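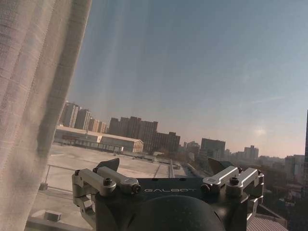 写真1 共用室の窓とリネンカーテン

Boyerビル 上階共用室 利用者連絡会 議事録

開催日 2018年6月24日
場所 上階共用室
出席 Miteck、Vusden、Pallow、ビル管理室
欠席 なし
進行 Vusden
記録 Pallow
配布資料 前回議事録、カーテン生地見本、洗濯表示の写し、共用室利用の手引き(改訂案)

議題
一 前回議事録の確認
二 リネンカーテンの状態と今後の扱い
三 西日とまぶしさ
四 窓の清掃と結露
五 窓際の家具の配置
六 共用室利用の手引きの改訂
七 備品庫の整理
八 その他

一 前回議事録の確認

記録担当が前回議事録を読み上げた。給湯コーナーの項で、布巾の交換を「Vusden」としていたのは「Miteck」の誤りであるとの指摘があり、訂正のうえ承認した。

前回からの持ち越し事項のうち、出入口の戸当たりの交換は管理室が済ませた。掲示板の移設は、壁の下地の確認が終わっていないため今回も持ち越しとする。

二 リネンカーテンの状態と今後の扱い

Vusdenから、窓のカーテンについて説明があった。現在かかっているのは生成りに近いオフホワイトのリネンの薄地で、織り目が見える程度に透ける。取り付けたのは共用室の改装時で、それ以来、丸洗いは一度しか行っていない。

状態について、各社から次の報告があった。

Miteckからは、手で開け閉めする位置の生地が毛羽立ってきているとの報告があった。引き紐を使わず、布の端をつかんで引く利用者が多い。吊り元の芯地はまだしっかりしており、フックの抜けはない。

Pallowからは、裾の一部に薄い輪じみがあるとの報告があった。窓台に飲み物を置いたときのものと見られるが、時期は分からない。目立つほどではなく、ひだに隠れる位置である。

管理室からは、レールの走りが重いとの報告があった。ランナーに糸くずが絡んでいるとのことで、会議後に外して掃除する。

これを受けて、洗う、替える、そのまま使う、の三案を話し合った。

Miteckは替える案を出した。理由として、薄地であるため午後の日差しをほとんど遮らないこと、洗濯のたびに縮みの心配をしなければならないことを挙げた。候補として、見本帳の品番694を示した。ポリエステルとリネンの混紡で、色は現在のものより少し黄みがある。家庭用の洗濯機で洗える。

Vusdenは、替えるのは早いという意見だった。生地に破れはなく、毛羽立ちも離れて見れば気にならない。部屋の床と壁の色は現在のカーテンに合わせて決めた経緯があり、黄みのある布に替えると部屋全体の印象が変わるのではないかと述べた。

Pallowは、見本の小さな布切れだけでは判断できないとして、実際の窓に吊るして昼と夕方に見たいと求めた。見本を扱う店に大きめの布の貸し出しがあるかどうか、Miteckが問い合わせる。

管理室からは、混紡にした場合も防炎の表示があるものに限るとの条件が示された。品番694に防炎の表示があるかどうかは、見本帳の小さな字では読み取れなかった。これもMiteckが併せて確認する。

洗い方については、前回の丸洗いのときの記録を管理室が読み上げた。そのときは水に通しただけで丈が縮み、吊り直した際にフックの位置を下げて調整している。フックの調整幅はまだ残っているが、もう一度同じだけ縮むと床との間が目立つようになる。Vusdenから、業者に出せば縮みを抑えて仕上げてもらえるのではないかとの意見があり、見積もりを取ることになった。

アイロンについても話が出た。前回は吊ったまま霧吹きで湿らせ、手で伸ばして仕上げた。Pallowからは、リネンはもともとしわが出るものであり、今の程度で差し支えないとの意見があった。Miteckは、来客のある日に折りじわが残っているのは気になると述べた。この点はまとめず、業者の見積もりに仕上げのプレスを含む場合と含まない場合の両方を出してもらう。

決定
今年の夏は現在のカーテンをそのまま使う。
洗濯の見積もりはVusdenが取る。
品番694の防炎表示と布の貸し出しはMiteckが確認する。
替えるかどうかは、見積もりと見本の確認が済んでから改めて諮る。

三 西日とまぶしさ

Miteckから、日が傾いてくる時間に窓の方を向いて座るとまぶしく、画面が見づらいとの申し出があった。薄曇りやかすんだ日でも空全体が白く光るので、晴れの日だけの問題ではないという。

Vusdenからは、カーテンを閉めれば直接の光はやわらぐが、部屋が狭く感じられるので開けておきたい利用者もいるとの発言があった。向かいの屋上の先に低い建物が続き、その上が広く空になっているのがこの部屋のよいところで、来客にも評判がよい。Vusdenとしては、遮光の厚い布を常時かけることには反対である。

対策として出た案は次のとおり。

窓に日射調整のフィルムを貼る案。管理室によれば、ガラスの種類によっては熱で割れるおそれがあり、貼る前にガラスの仕様を調べる必要がある。竣工時の図面は管理室の書庫にあるが、改装でガラスを入れ替えたかどうかは図面だけでは分からない。

レールを増やして厚地を足し、必要なときだけ引く案。Pallowが賛成した。管理室は、天井側の下地がどこにあるかを調べないと取り付けの可否が言えないと答えた。

ロールスクリーンを付ける案。下ろす高さを変えられるので、低い日差しだけを避けることもできる。ただしリネンの布と並べたときの見え方について意見が分かれた。Vusdenは窓枠の内側に納まる幅の細いものなら構わないとした。

座席の向きを変える案。費用がかからないため、まずこれを試すことになった。議題五で扱う。

ガラスへの映り込みも話題になった。室内の照明をつけると、窓に縦の筋のような反射が出ることがある。Pallowは筋の一部は汚れではないかと述べ、管理室は清掃後にもう一度見て判断したいとした。

決定
座席の向きの変更を先に試す。
管理室がガラスの仕様と天井の下地を調べる。
フィルム、厚地、ロールスクリーンの比較は調査の結果を待つ。

四 窓の清掃と結露

外側のガラスは、ビル全体の清掃に合わせて管理室が手配している。次の予定は11月である。Miteckから、それまでの間隔が長いので早められないかとの要望があった。管理室は、作業の足場の都合で共用室の窓だけを別に行うことは難しいと答えた。要望があったことは清掃会社に伝える。

内側のガラスは各社の当番で拭くことになっているが、当番表が給湯コーナーの扉の内側に貼られたままで、気づかない利用者が多い。Pallowから、当番表を出入口のそばに移す提案があり、了承された。

拭き方について、管理室から説明があった。洗剤を使うときは布に付けてから拭き、ガラスに直接吹きかけない。垂れた液がカーテンの裾や窓台の木口に付くとしみになる。拭く前にはカーテンを寄せ、付属のタッセルで留めておく。タッセルの片方が見当たらないとVusdenから指摘があり、備品庫を探すことになった。見つからなければ共布で作る。

冬の結露についても意見を聞いた。昨冬は朝に窓の下辺に水がたまり、カーテンの裾が触れて湿っていたとMiteckが述べた。管理室は、朝いちばんに入室した人が吸水の布で窓の下辺を拭くことを求めた。Vusdenから、朝の入室者は日によって違うので当番にはできないとの発言があり、布を窓の近くに掛けておいて気づいた人が拭く形とした。

換気のときにカーテンがあおられ、窓際の物が倒れることがあるとの報告もあった。Pallowの利用中に紙の束が床に散ったことがある。窓台と窓際の低い棚には、軽い物や倒れやすい物を置かない。このことは手引きに加える。

決定
当番表を出入口のそばに移す。担当はPallow。
吸水の布を用意する。担当はMiteck。
タッセルを探す。担当はVusden。

五 窓際の家具の配置

座席の向きの変更について、図を見ながら話し合った。

今の配置では長机が窓と平行に置かれ、片側の席は窓に向かう。Vusdenから、机を窓に対して直角に置き直す案が出た。どの席も窓を横に見ることになり、正面からの光は避けられる。Miteckは、直角にすると奥の席から出入口までの通路が狭くなると述べた。

その場で管理室が巻尺を当てた。直角に置いた場合でも通路は取れるが、椅子を引いた人の後ろを通るには体を横にする必要がある。Pallowから、椅子の数を減らせばよいとの意見があった。現在の椅子は10脚で、そのうち6脚を机に残し、4脚を壁際に重ねておく案で一致した。人数の多い打ち合わせのときは、使う側で出して、終わったら戻す。

壁際に重ねる場所については、掲示板の移設先と重なるのではないかとの指摘があった。掲示板は移設がまだ決まっていないため、当面は椅子を優先する。

窓際の低い棚の扱いも話した。この棚には各社のカタログと辞書類が入っている。日に当たって背表紙の色が抜けてきており、Pallowは棚ごと奥の壁に移すことを求めた。Vusdenは、低い棚が窓際にあることで荷物の一時置きに使えて便利だとして、残したいと述べた。

話し合いの結果、棚は残し、本とカタログは奥の書棚に移すことになった。空いた棚は一時置きとし、その日のうちに片付ける。夜をまたいで残っている物は管理室が預かる。Miteckから、預かった物をどこで受け取れるのか書いておいてほしいとの要望があり、棚の側面に小さな札を付けることにした。

植物については、以前置いていた鉢をまた窓際に戻したいという希望がVusdenから出た。管理室は、水やりの受け皿から水があふれて床がふくらんだことがあると説明し、置く場合は受け皿の深いものに限るとした。鉢がカーテンに触れないよう、ひだの広がりの分だけ離すことも条件とする。Vusdenは持ち帰って検討する。

電源についても触れておく。机の向きを変えると、床のコンセントから机までの距離が延びる。延長コードが通路を横切る場合はモールで覆う。モールの手持ちは管理室にある。

決定
机を窓に対して直角に置く。次回の会まで試し、使い勝手を持ち寄る。
窓際の本とカタログを奥の書棚に移す。担当はPallow。
一時置きの札を作る。担当は管理室。

六 共用室利用の手引きの改訂

Pallowが改訂案を配り、変更のある箇所を読み上げた。カーテンと窓の項は次の文面とする。

カーテンは引き紐で静かに開け閉めしてください。布の端を引かないでください。
窓を開けるときは、カーテンを寄せてタッセルで留めてください。
窓台に飲み物を置かないでください。
窓際の棚は一時置きです。その日のうちに持ち帰ってください。
退室のときは窓を閉め、鍵を確かめてください。

「飲み物を置かないでください」について、Miteckから、蓋のあるものまで禁じる必要はないのではないかとの意見があった。Vusdenは、蓋の有無で分けると分かりにくいと述べた。文面は案のとおりとし、様子を見る。

退室時にカーテンを閉めるか開けておくかも議論になった。Miteckは、家具や床の日焼けを防ぐため閉めて帰ることを提案した。Vusdenは、閉めたままだと結露の時期に裾がガラスに触れやすいと述べた。管理室の意見も聞き、夏の間は閉めて帰り、結露の出る時期は開けて帰ることとした。切り替えの時期は管理室が掲示で知らせる。手引きの本文には入れず、別紙に書く。

窓の外の屋上は隣の建物のもので、こちらから出入りはできない。管理室から、物を落としたときは自分で取りに行こうとせず、必ず管理室に申し出るよう念押しがあった。過去にハンカチが風で飛んだことがあり、そのときは隣の管理者に連絡して取ってもらった。この注意も別紙に加える。

外の景色の撮影についても質問が出た。来客が窓から写真を撮りたいと言ったときに断るべきかというもので、管理室は、遠景であれば差し支えないが、近くの建物の室内が写る向きは避けてほしいと答えた。手引きには書かず、聞かれたときに各社で伝える。

表記のゆれについて、「共用室」と「ラウンジ」が混ざっているとの指摘があった。「共用室」にそろえる。

決定
改訂案は上記の変更を加えて承認。
清書と印刷はPallowが行い、出入口と給湯コーナーに置く。

七 備品庫の整理

備品庫の棚の下段に、改装前のカーテンが袋に入ったまま残っている。色はもう少し濃く、丈が今の窓に合わない。Miteckは処分を、Vusdenは掃除用の布としての再利用を提案した。裁って使う場合、ほつれが出るので端の始末が要る。Pallowが状態を見てから決める。

余りのフックとランナーは、種類ごとに分けて小箱に入れる。今は一つの缶に混ざっており、合うものを探すのに手間がかかる。現在のレールに合わないランナーは処分してよい。

脚立は備品庫の奥にあり、手前の箱をどけないと出せない。カーテンの掛け外しにも電球の交換にも使うので、手前に移す。使うときは必ず二人で行い、一人が支える。管理室から、この点は各社の中でも周知してほしいとの要請があった。

アイロン台は脚の留め具が甘くなっている。修理できるかどうか管理室が見る。できなければ買い替えるが、使う回数が少ないため急がない。

持ち主の分からない折り畳み傘と膝掛けがある。掲示のうえ次回まで置き、申し出がなければ管理室の扱いに従う。

決定
フックとランナーの仕分けはMiteck。
古いカーテンの確認はPallow。
脚立の移動とアイロン台の確認は管理室。

八 その他

Vusdenから、給湯コーナーの水切りかごに食器が置いたままになることが増えているとの報告があった。使った人が拭いて戻す原則を、手引きの配布に合わせて改めて伝える。

Miteckから、冷房の風がカーテンに当たって揺れ続け、視界の端で気になるとの意見があった。管理室が吹き出し口の向きを変えて試した。会議中は揺れが小さくなったが、風量を上げたときにどうなるかは分からないので、しばらく見てもらう。

Pallowから、予約表の記入欄が小さいとの意見があった。印刷の倍率を変えたものを次の月から使う。

管理室から、共用廊下の照明の交換を予定しているとの連絡があった。作業の日取りは別に掲示する。共用室の利用には影響しない。

持ち越し事項と担当

掲示板の移設(管理室)
カーテン洗濯の見積もり、プレスの有無それぞれ(Vusden)
品番694の防炎表示と布の貸し出し(Miteck)
ガラスの仕様と天井下地の調査(管理室)
レールとランナーの掃除(管理室)
タッセルの捜索、なければ共布での製作(Vusden)
窓際の植物の検討(Vusden)
吸水の布の用意(Miteck)
当番表の移動、手引きの清書と印刷(Pallow)
書籍とカタログの移動(Pallow)
古いカーテンの状態確認(Pallow)
アイロン台の確認(管理室)

次回の日程は、カーテンの見積もりがそろったところで進行担当のVusdenが各社に照会する。次回の進行はMiteck、記録はVusdenとする。

議事録の訂正は、配布後に記録担当のPallowまで書面で申し出ること。

以上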